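机器人操作导论 课程讲义 第四讲

参观课：家庭厨房中的手持夹爪演示

一、参观安排

本次参观在九月进行，地点是Enditz的家庭环境演示点，一套按住家布置的厨房。演示内容是用手持夹爪完成家务动作并同步记录数据，数据供后续训练机械臂使用。接待方介绍了三个项目：Skilov负责夹爪硬件，MacBrayne是数据整理流程，Flasitz是回放和标注软件。讲义中只涉及前两个，Flasitz放在第六讲上机时使用。

参观前请复习第三讲的坐标变换部分，尤其是手眼标定。没有做完第三讲习题的同学，现场会听不懂位姿恢复那一段。

二、为什么到厨房里看

前三讲的例子都在桌面上完成：固定光源，纯色背景，物体摆在标定好的格子里。这种条件下训练出的策略换到住家里，成功率会明显下降。原因主要有以下几项。

1. 光照。厨房的窗户常常正对操作区，相机朝向窗户时曝光会被拉偏，台面上缘一带的细节丢失。
2. 背景杂乱。台面上有调料瓶、锅具、沥水架，柜门的把手颜色深，容易被检测器误认为目标的边缘。
3. 物体柔软。抹布、包装袋没有固定形状，不能套用刚体抓取的模型。
4. 高度变化。同一任务里，手要从桌面降到地面附近，广角镜头下物体的大小和形变都在改变。

三、演示任务一：投放

任务要求是把小件垃圾夹起，移到垃圾桶上方，松开夹爪。动作本身简单，难点在松开的时机和高度。夹爪过高，轻的包装袋会飘到桶外；过低，指尖会碰到桶沿，记录中就会出现一次多余的受力。

讲解员要求操作者先把夹爪移到桶口正上方，停住，再张开两指。停顿时间不必长，但要让轨迹里出现一个清楚的静止段，方便MacBrayne自动切分。手握的位置在侧面的把手上，手腕尽量不转，靠前臂带动。

桶沿选用亮黄色，桶内是深色，对比强，用简单的颜色阈值就可以找到开口。同学们课后可以用自己的图片试一下，看阈值法在什么光照下失效。

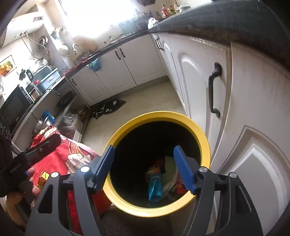

四、演示任务二：夹取软布

第二个任务是从桌上夹起一块蓝色毛巾布。桌面铺红色花布，花布本身有褶皱，上面还放着几个小包装袋。选这样的桌面是为了增加难度：目标和垫布都是织物，夹爪如果压得太低，会把垫布一起带起来。

操作要点：

1. 从布的隆起处下手，不要夹平铺的部分。
2. 两指合拢前，先确认指间只有一层目标物。
3. 合拢后先向上提一小段，观察垫布是否跟着动。
4. 确认无误后再移动到目标位置。

第三步在记录中要保留。如果垫布跟着动，操作者应当放下重来，这一段标为“失败重试”，不要删掉。失败段对训练有用，这一点在第五讲讲数据清洗时还会提到。

讲解员还说明了软布与硬物在开合量上的区别。夹硬物时，两指合到物体宽度就停住，开合量可以直接当作物体尺寸使用。夹软布时，布被压成窄窄一条，开合量远小于布的实际宽度，不能拿来估计尺寸。有同学问能否改用力矩判断，回答是可以，但手持设备上没有电机，力由人手给出，需要另加传感器。
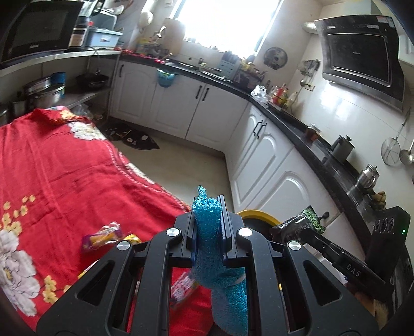 多台设备同时工作时，还要考虑时间同步。每台夹爪各有自己的时钟，启动时间不同，记录开始的时刻也不同。MacBrayne的做法是在每段开头做一次统一的开合动作，用开合曲线的峰值对齐。这个办法精度有限，对投放和夹取这类慢动作够用，对双手交接则偏粗。需要更高精度时用硬件触发。

设备之间还会互相遮挡。一台夹爪的连杆进入另一台的视野，会挡住目标或者桶口。标注时遮挡段单独打标，不计入失败。

五、数据量

接待方给出的这一批数据如下，供作业计算使用。

计划采集：1,000段
通过检查：969段
任务种类：11种

未通过的各段，主要问题是位姿跟踪丢失和开头没有做对齐动作。位姿丢失多发生在镜头贴近柜门的时候，白色柜门纹理少，特征点不够。解决办法是放慢靠近柜门的速度，并让镜头内保留一部分台面或地面。

六、关于从手持到机械臂

人手持夹爪时，肩、肘、腕都可以自由调整，身体也可以移动。机械臂的工作空间固定，人能做到的轨迹，机械臂不一定能到达。因此采集到的轨迹在使用前要做一次可达性检查，超出工作空间的段落要么剔除，要么调整底座位置后重新计算。

夹爪的外形在两边要一致。指尖的形状、长度、颜色如果不同，相机看到的画面就不同，策略会受影响。Skilov的手持版和机械臂版使用同一套指尖，更换磨损的指尖时两边一起换。

七、课后作业

1. 根据第五节的数据计算通过率，保留一位小数。
2. 画出投放任务的状态转移图，至少包括接近、静止、张开、离开四个状态，标明切分点。
3. 说明为什么夹软布时开合量不能用来估计物体尺寸，举一个课堂以外的例子。
4. 选做：设计一种不依赖开合动作的时间对齐方法，写明所需的传感器和预期误差。

作业用PDF提交，不超过两页，图可以手绘后拍照插入。参观当天缺席的同学免做第二题，改为阅读第三讲附录并写半页摘要。

下一讲内容为数据清洗，请提前装好MacBrayne的命令行工具，安装说明在课程网页的下载栏。

联系方式：见课程主页 | 版权归课程组所有，仅供课堂使用 | 返回顶部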